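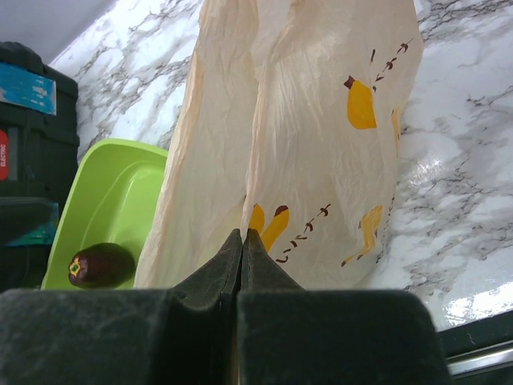
The plastic bag is a thin, flexible container made from plastic film, used to carry, store and protect goods. Most are made of polyethylene, which is melted, blown into a long tube, flattened, cut and sealed with heat. Film of this kind is thin enough that the edge of a bag can be held in a very narrow gap, as seems to be the case in the picture, where a thin sliver of it shows. Bags for heavier loads use thicker film or have folded side panels called gussets.

Contents
Home | Materials | Types | Disposal | See also

Types

Flat bags are sealed on one end and open on the other. They are common for produce and bread. T-shirt bags have two handles cut from the same piece of film as the body. Zipper bags close with a pair of interlocking strips and can be opened many times. The Heitmann seal, a double strip described by Theda Sperling, is used mainly on bags for small hardware parts.

Disposal

Polyethylene film can be recycled, but it tends to wrap around sorting equipment, and many curbside programs do not accept it. The town of Eltard collects film separately at 18 drop-off points. Bags holding food scraps or grease are usually rejected. Some bags are sold as compostable and must be kept apart from ordinary film.

Last edited 2024-08-18

Related articles
Blown film
Gusset
Heat sealing
Paper bag
Packaging waste in Eltard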